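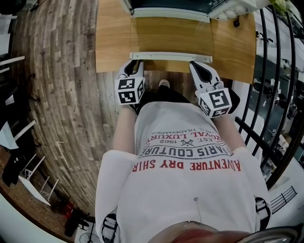 Chapter 5
Planning the Cold Buffet

Key terms: holding time, portion weight, run sheet, replenishment, service line

A cold buffet looks like easy work. Most of the food is made ahead, no burners are needed at the site, and guests serve themselves. The hard part is timing. A platter that leaves the kitchen too early will dry out or warm up before anyone eats from it, and a platter that leaves too late holds up the line.

This chapter follows one job from first call to final cleanup. The client is Hagedorn, a furniture maker that wants lunch for 600 people at its February open house in Sketimness. The caterer, Cudeo, has a small kitchen and one refrigerated truck. We will return to the same job in Chapter 6, when we work out the price.
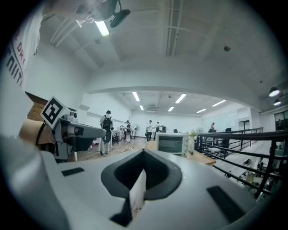
Figure 5.1 A light gray hand-held gripper with a dark, funnel-shaped opening between two black pads.

5.1 Starting from the Menu

Write the menu before you write anything else. Each dish on it decides how much refrigerator space you need, how many platters you must carry, and how many hands are needed on the day. For the Hagedorn lunch, Cudeo offered four salads, three kinds of sandwiches, sliced roast turkey, and a fruit tray.

Note what is missing. There are no mayonnaise-heavy dishes and nothing fried. Fried food goes soft in a closed container, and guests at a buffet notice it right away. Leafy salads stay on the menu, but the dressing travels separately and goes on just before service.
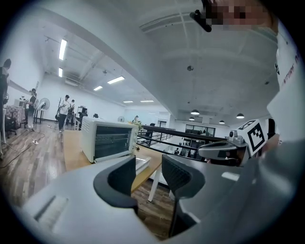
Once the menu is set, give every dish a portion weight. Guests take smaller portions when there are more dishes to choose from, so the weight used for a plated salad is too high for a buffet. Put the first platters out smaller than you think you should – a half-size platter changed often looks better than a large one picked over.

The client may ask for changes after this point. Nesta, the rental company in our case, needs a final list of platters and tables before delivery, so any new dish must be agreed on before that list goes out. Section 5.2 shows how to build the list from the menu and the portion weights.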